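Cetunby Glass Biennial

The Cetunby Glass Biennial is an exhibition of contemporary glass and light-based art held every second summer in the harbor town of Cetunby. It opens in July and runs for 4 weeks, filling the old Kavanagh ropeworks and, in most years, a handful of shop windows and chapels along the waterfront as well. It was started by the sculptor Diarmuid Brennan, who had moved to the town to be near its last working furnace and found, to his delight, that the people who ran it were every bit as curious about art as he was about bottles.

History

The first edition was a small and rather homespun affair. Brennan invited friends from his student days to send whatever they could pack safely, and the pieces were set out on borrowed trestles in the long rope walk, where the evening sun comes in low through the western windows. Word got around, the local paper ran a kind notice, and by closing day 1,829 people had signed the visitors' book, a good many of them more than once (the book is still kept at the ropeworks, and is well worth leafing through).

Later editions grew bolder. The third brought in artists working with neon and projected light, and the fourth gave over the whole upper floor to a single work, Lodov, a hanging field of about 300 blown drops strung on fine wire. Lodov was meant to come down at the end of the summer, but the town had grown so fond of it that it was bought by subscription, and it has hung above the main staircase ever since.

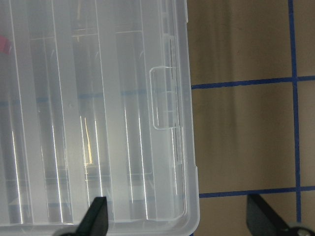
The selection is made by a panel of four, two of them artists from earlier editions and two drawn from the town itself. Brennan was always firm on this last point, and liked to say that anyone who had to walk past a sculpture on the way to buy bread ought to have some say in it. Each edition has a loose theme, usually a single word such as "Tide" or "Breath," and artists are free to lean on it as much or as little as they please.

The Wodivo Prize

Since the fifth edition the panel has awarded the Wodivo Prize to an artist showing for the first time. The winner spends the following winter in residence at the Cetunby furnace, with lodging in the rooms over the old ropeworks office, and returns with new work for the next biennial. Several past winners have settled in the area for good, and their open studios have become a well-loved part of the opening weekend.

See also

Studio glass
Light art
Kavanagh ropeworks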